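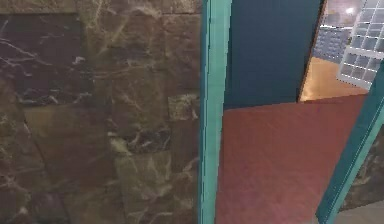
Comparing Two Controllers for a Simulated Mobile Arm
Nazar Shevchuk
Semester project report, 2 February 2024

What I wanted to find out

My project started as a grippers project and turned into a controllers project somewhere in July, when I noticed that both of my simulated grippers were missing the same things in the same way. The fingers were fine! It was the driving that was bad. If the base stops a hand's width too far from a table, it doesn't matter how fancy the gripper is, so I dropped that comparison and went after the part that was bugging me.

I ended up with two controllers. The first one is Pendstead, which plans a whole path up front and then sticks to it (stubbornly). The second is Ellitz, which I wrote mostly myself, and which looks at the camera view again every few steps and changes its mind a lot. Both of them ran in Prukimora, our house simulator, with the same base, the same arm and the same camera.

How the runs worked

Every run began outside a room with the arm folded away. The controller had to get through a doorway, pick out a table, and park close enough for the arm to reach the top. I gave each controller 120 runs and a limit of 50 seconds per run. I logged the pose, the wheel commands and the camera view the whole time, and saved 3,597 views to look at afterwards. Yes, I looked at all of them, and no, I wouldn't do it again.

The dining room gave me the most to think about. The table there is light wood with a blue bottle and a little bronze-colored figurine on it, and a teal chair stands right in front with its back toward the camera. Pendstead treats the chair as a wall and goes the long way around the table, past the white refrigerator. Ellitz likes to creep up to the chair, hesitate, and then pick a side. I got pretty fond of watching it dither, but it eats up time. There's also a narrow gray side table over by the gray wall, and Ellitz would sometimes decide that was the table it wanted.
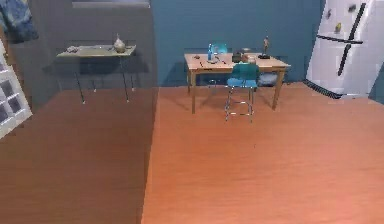

What happened

Doorways went to Pendstead, easily. It lines up early and rolls through, while Ellitz wobbles whenever a jamb fills up most of its view. Parking went to Ellitz. Its last bit of approach was closer and straighter, and the arm could reach more of the tabletop from where it stopped.

I had to throw out 4 runs because I'd left an old speed setting in the config file (my fault completely). I repeated them with the right setting and used the new ones.

What I'd try next

Professor Awad suggested gluing the two together, with Pendstead driving until the base is inside the room and Ellitz taking over for the table. I have a rough version of the handoff working, but it jerks when they swap because the two don't agree on the current speed. Fixing that is first on my list, and then I'd love to get back to the grippers.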